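Our robotics club at Lambert spent the first half of this year without touching a real robot, and I think every school club should try it. I know how that sounds. Kids join for motors and metal and things that might fall off a table! I joined as a coach for the same reasons. But I've come around to starting in simulation, and I want to make the case while the season is still fresh in my mind.

We began in January with 2 laptops, one of them mine, and a project the students named Bolura. The job sounds like something you'd give a toddler: pick up small colored pieces and put them away by color. The kids figured they'd be finished in a week. (I may have figured that too.)

They were not finished in a week. By the end of the term they had logged 1,888 simulated grasp attempts, and every one of them taught somebody something, even if it was only "don't come in at that angle again." On a real arm, with one machine and a line of kids waiting, each student might have gotten a handful of turns all term. A missed grasp would have meant a hand going up and a grown-up coming over. In the simulator you hit reset and go again, and the shy kids go again as often as the loud ones. I can't tell you how much I love that.

And the looking! Shirley Naylor, who coaches with me, had a rule that before anyone changed a line of code they had to sit with one wrist view and talk about what the robot had to work with. Which piece is lying flat, which one has room beside it for a finger, where a shadow might fool the color check. Some of our best arguments started with a view like the one from the sorting task, with a magenta piece between the fingers and five more on the surface, one of them nearly the same color.
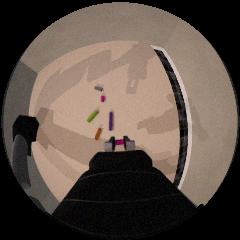
## What about real hardware?

Parents ask me this, and they're right to. A simulated piece never has jam on it. Cables don't snag, batteries don't die, and I'd be sorry if a student left us without ever tightening a screw. So in the fall we're moving Bolura onto a small arm we call Elberg, bought with $225 from the bake sale and a lot of secondhand parts. I expect plenty of what worked on the laptops to fall apart on the first afternoon, and I can't wait — that gap is a wonderful thing for a fifteen-year-old to run into with a notebook open.

My argument is about the order. Let them fail cheaply first, and let them get fussy about grasp angles while a mistake costs a keystroke. Then hand them the screwdriver.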